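ホーム > セル別メモ > Ledau > README

印刷する | このページをメールで送る

2022/09/15 記:Ledauセル担当

# Ledauセル 手首カメラの整備メモ

Ledauはタオルをつまんで畳むだけの小さなセルです。Plindgateの2階、窓側の台で動かしています。このREADMEは、手首カメラのピントと露出を合わせ直すときに私がやっていることを書いたものです。正式な手順書はVelardの共有フォルダにあるんですが、あちらはアームの原点出しが中心で、カメラの話は半ページしかありません(そこが一番手間なのに!)。

## データの中身

9月の調整分は294エピソード、1エピソードにつき手首カメラの静止画が5枚まで付きます。つかみ損ねた回も消さずに残してあって、`status` が `miss` になっているのが19本です。学習に使うかどうかはお任せします。私は入れる派です。

フォルダ名の `h` はHellström製のハンド、`v` は前に付いていたVelardのハンドの意味です。混ぜるとカメラの取り付け角が違うので、必ず分けて読んでください。

## 近接の見え方を合わせる

1. アームを待機姿勢に戻して、手首のケーブルを指でたどります。関節の内側でねじれていたら、ここで直しておきます。
2. レンズをブロワーで吹いて、それから乾いたクロスで拭きます。タオル相手のセルなので、糸くずがとにかくたまるんです。アルコールは使いません。前に一度コーティングを曇らせて、しょんぼりしました。
3. 台に縞のあるタオルを置いて、手首をぐっと近づけます。うちの基準は黄色いタオルです。パイルがつぶつぶに立った帯と、毛足の目立たない平らな帯が交互に並んでいるので、露出のずれがすぐわかります。平らな帯が白く飛んだら上げすぎ、パイルの間の小さな影がつぶれたら下げすぎ。ぴんと伸ばさず、少したわませておくのが好みです。

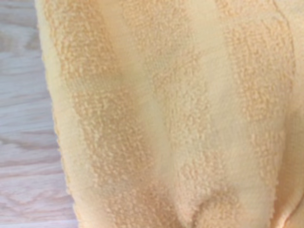 4. タオルの端を見ます。木の台との境目で、毛羽立った縁と木目の両方が読めれば私は合格にしています。ここまで寄ると多少ぼけるのは仕方ないので、くっきりを追いかけて固定リングを締めすぎないこと。ねじ山、けっこう柔らかいです。
5. 露出は必ず手動で固定します。自動のままだと、薄い色の布が視野いっぱいに入ったときに明るさがふらふらして、後で泣きます。
6. 設定を `wrist_cam.yaml` に書き出して、アームを待機姿勢に戻します。書き出す前に電源を落とすと値が消えます。私は二回やりました。

## 交換と点検のめやす

グリップのゴムは2880サイクルで交換しています。カウンタは操作盤の保守画面から見られて、交換したら手でゼロに戻します。自動では戻りません。ゴムを替えると指先の厚みが少し変わるので、上の手順3からもう一度やってください。

カメラ台座のねじは毎朝、手で触ってゆるみを確認。増し締めした日は `maint_log.csv` に一行残してもらえると助かります。「増し締め」だけで十分です。

## 未対応

- 待機姿勢に戻るとき、ケーブルが台の角をかすめることがあります。スパイラルチューブを注文中。
- 濃紺のタオル用の露出プリセットはまだありません。黄色用の値をそのまま使うと暗すぎます。
- `v` フォルダのほうのカメラ角度、メモが見つかり次第ここに足します。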